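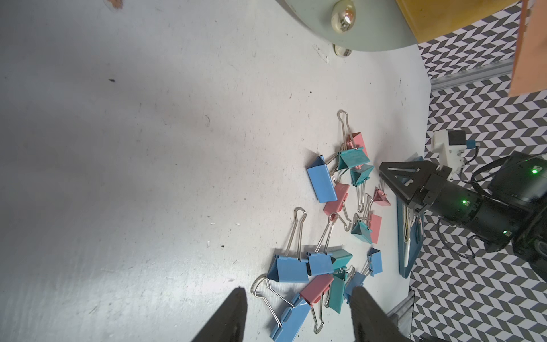 Binder clips in blue, pink and teal.

Keeping Brokerage Paperwork at Home: Filing, Matching and Disposal

Last updated 24 November 2025

A household with one or two investment accounts receives more paper than it needs and usually keeps the wrong part of it. The notes below cover sorting, clipping, labeling and shredding. They apply to ordinary taxable accounts. Retirement accounts and employer stock plans have their own forms and should be kept in a separate box.

Sort by document type first

Trade confirmations, monthly or quarterly statements, annual tax forms and issuer mailings should never share a stack. Sort by type, then by account, then by date with the newest on top. Sorting by date first looks quicker but mixes accounts, and the stack has to be taken apart again in tax season.

Issuer mailings (proxy cards, annual reports, fund prospectuses) can go in the recycling once you have voted or read them. Keep notices of mergers, spin-offs, splits and returns of capital. These affect cost basis and are tedious to replace.

Match confirmations to statements

A confirmation shows one trade: date, security, quantity, price, commission and settlement date. The statement for the period should show the same trade with the same figures. Work through them in pairs.

1. Lay the statement flat and open it at the activity page.
2. Take the confirmations for that period in trade-date order.
3. Check quantity, price and net amount. Put a pencil tick on both documents.
4. Clip the ticked confirmations behind the statement.
5. Put anything unmatched in a separate folder marked OPEN.

A trade made in the last day or two of a period may settle in the next one. Some firms list it under pending activity, and others leave it off until settlement. Hold the confirmation in OPEN until the following statement arrives.

When an order is filled in parts, the confirmation may show several prices or a single average. If you placed one order for 685 shares and the lines on the confirmation read 243 and 442, the trade is complete. If the second line reads 452, the total is wrong by ten shares and you should call the firm. Do the addition on paper and leave it clipped to the confirmation.

Clips, staples and folders

Use a binder clip for any set that will be opened again and a staple for any set that will not. Paper clips slide off in a full drawer and pick up neighboring sheets. A clip that is too large for the set will dent the top page, and one that is too small will spring off. The paper should fill the jaw to half its depth or less.

Fold the handles flat against the paper before filing. To take a handle off entirely, squeeze its two legs together and lift them out of the channel.

Color coding works if the key is short and written down. Assign one color to each account and tape the key to the inside of the drawer. Do not code by year, as the colors run out and the key has to be rewritten.

Inger Hjaltested of Nosthorpe writes that she files by tax lot instead of by statement. This suits people who buy the same fund in small amounts over many years. Each lot gets one sheet with the purchase details at the top and sales entered below. The sheet goes in the folder for the fund, and the confirmation is clipped behind it.

Storage

- Use letter-size hanging folders. Legal-size folders waste drawer depth.
- Keep the drawer away from exterior walls and water pipes.
- Leave 4 inches of free space in each drawer so folders can be pulled without bending.
- Store pencils and clips in a tray outside the drawer.

Electronic copies

Download statements as they are issued. Access to older ones may end when an account is closed or moved. Name files with the year first, then month, then account, so they sort correctly: 2025-05-joint-statement. Back up to a second drive and open one file from the backup each May to confirm that it reads.

What to shred, and when

Confirmations for purchases should be kept until the position is sold, and then with the tax records for the year of sale. Monthly statements can be shredded once the annual statement has been checked against them, provided the annual one lists every transaction. Tax forms stay with the return. Ask your tax preparer how long to hold returns in your state.

Remove clips and staples before shredding unless the machine's manual says it accepts them. Feed fewer sheets than the rated maximum, and oil the cutters when the bin is emptied.

Correction: an earlier version of this page said to file dividend notices with issuer mailings. Reinvested dividends are purchases and belong with the confirmations. Thanks to Gholamreza Ebrahimi for the note.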